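Jornero Hand Guide - teach a robot arm by moving it yourself
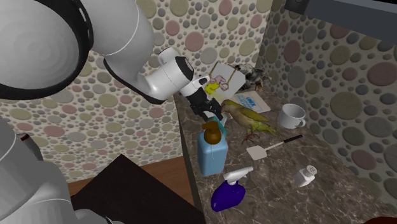

Worktop practice in the simulator, with the gripper over the bottles at the back left of the counter.

Jornero is a hand controller and a piece of desktop software for showing a robot arm how to do a job. You hold the controller, the arm on your screen (or the real one across the room) follows your wrist, and every movement is saved as a demonstration you can replay, trim or throw away. It's made by Stojanovska, our small workshop in Clivport, and we're very pleased with how this version has come out!

Most people start in the simulator, and we'd encourage it. The kitchen rooms are our favourites because they are such a muddle. On one counter you might get a soap dispenser, a spray bottle, a mug, a spatula and a salt shaker, with a green and yellow bird standing right beside your fingers as you reach in. Tidy test rooms have their place, but you learn far more about your own driving when there's something to knock over. And if you do knock it over, press the thumb button and the room goes back to how it started.

How it feels to use

The controller weighs 136 grams and sits in either hand. Squeeze the trigger and the gripper closes; let go and it opens. Hold the side button and the arm stays put while you bring your hand back to somewhere comfortable, a bit like lifting a mouse off the desk. Almost everybody forgets the side button for the first ten minutes and ends up with their elbow over their head. It passes.

Ermira Popescu did most of the work on the wrist tracking, and it's the part we get the most letters about. Tilting a bottle to pour, turning a spatula over, coming at a mug from the handle side - all of these used to need a lot of fiddling with sliders. Now you turn your hand and the gripper turns.

If your arm can be pushed about by hand, you can skip the controller for some jobs. Switch the software to Lead mode, take hold of the arm near the wrist, and walk it through the task. Lead mode records in the same format, so you can mix the two kinds of demonstration in one set. We like Lead mode for slow, close work and the controller for anything with a long reach.

Recording and sorting

Each take shows up as a strip along the bottom of the window. Scrub through it, mark the bit where the fingers close, cut the dithering at the start. You can add a note to a take while it's fresh in your mind. There's a search box for notes, added in October after Zlatko Lazarević lost a good take among 200 others and spent an afternoon looking for it.

A set can hold up to 1,000 takes. You'll want far fewer for a simple pick and place, and we suggest starting with 20, training on those, and seeing where the arm goes wrong before you record more. Change the camera angle and move the objects between takes. The Shuffle button will move them for you, within limits you set for each object.

What's in the box

One hand controller
Tracking base with table clamp
Charging cable, 2 metres
Wrist strap
Printed quick guide
Licence for the desktop software, including the Grorncombe room pack (kitchens, a workshop bench and a laundry room)

What you'll need

A desktop or laptop with a separate graphics card. The simulator will open without one, but the picture stutters and that makes driving hard work. For a real arm, check the list of supported models on the downloads page before you order. If yours is missing, write to us anyway; several have been added that way.

Please keep the arm's own stop button within reach whenever you are driving real hardware. The controller's pause button is handy but it is no replacement for a proper stop.

Good to know

Left-handed use is set in Preferences, under Controller.
The tracking base doesn't like strong sunlight, so draw the blind if the hand starts to drift.
Takes recorded with the older controller will open, though without the finger pressure track.

Page updated December 15, 2022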